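I've been meaning to write about the kitchen for weeks and kept putting it off, partly because it isn't finished and partly because every time I sit down to do it someone rings about grout. But it's Friday, the kettle's on (on an upturned milk crate in the laundry, where it has lived since June) and I've got an hour before I need to pick anyone up. So.

For those who've only just wandered in, we bought the Zalham Street house with its original kitchen, and by original I mean brown. Brown tiles, brown cupboards, a brown rangehood that sounded like a ute going up a gravel hill. I put up with it for years. Then the cupboard under the sink gave way one night with all the saucepans in it and that was that.

We got two quotes. The first bloke wanted to move the plumbing to the other wall, which I'm sure would have been lovely if we'd also won the lottery. The second was Obed Darko, who came round on a wet Tuesday, took his boots off at the door without being asked and told me the layout was fine and I should stop fiddling with it. I'd drawn eleven versions by then, so that stung a bit! He was right, though. The sink stays under the window, the stove stays where the gas comes in, and the only real change is one long run of bench where the old breakfast nook used to be.

The bench is 2625 mm long. I know this number better than my own phone number now. It had to be 2625 because of a bit of wall that sticks out for no reason anyone can work out, and the slab place only sells in lengths of 3000, so I've paid for a chunk of benchtop I can't use. I asked if I could keep the offcut and it's now in the shed with all the other things I'm going to make into a side table one day.

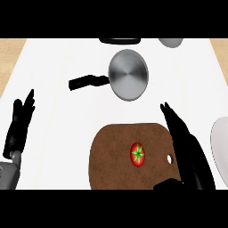 Colour was where it all got silly. I wanted timber, my husband wanted dark grey, and my mum (who doesn't live here) wanted something speckled so you can't see the crumbs. We borrowed sample squares from three different shops and carried them around the house like playing cards, looking at them in the morning and then at night with the lamps on. Everything dark made the room feel like a cave. In the end it was plain bright white against a pale timber floor that won me over, all that smooth clear surface with something black and shiny sitting on it for contrast, and I've not wavered since. Well, I wavered once, when a friend mentioned turmeric.

The floor is a whole other saga. Under the brown lino was more lino (green, quite nice), and under that were boards with 70 years of tacks in them. Thaddeus Schumacher from down the road lent us his sander and then, because he can't help himself, came and supervised for most of a weekend. His dad started the family joinery, Schumacher, over on the highway, and he has opinions about nails. Strong ones. I learnt more about punching tacks than I ever wanted to, but I did most of the back half on my own and I'm a bit chuffed with it.

Things I'd do differently: order the tapware first. We ordered ours last, from Ilto, and the mixer I'd set my heart on was out of stock until who knows when. The one we've got is a Dinow and it's perfectly good, it just swings a bit further than I'd like and I've already squirted the window with it twice. I'd also set up a better temporary kitchen. We've been living on toast, barbecued everything and those microwave rice packets, and washing up in the laundry trough is murder on your back.

Still to come are the splashback, the kickboards, handles for the drawers (I'm opening them with a butter knife at the moment) and painting, which I'm pretending not to know about. Obed's back next week for the splashback if the tiles turn up.

If anyone has a good way of getting old lino glue off a skirting board without taking the paint with it, please leave me a comment. I've tried hot water and I've tried swearing.

Recent posts
The cupboard that fell on its own sword
Lemon tree update, with added scale
What we ate on the barbecue when there was no oven
Eleven kitchen plans and a headache
Op shop finds: the good teapot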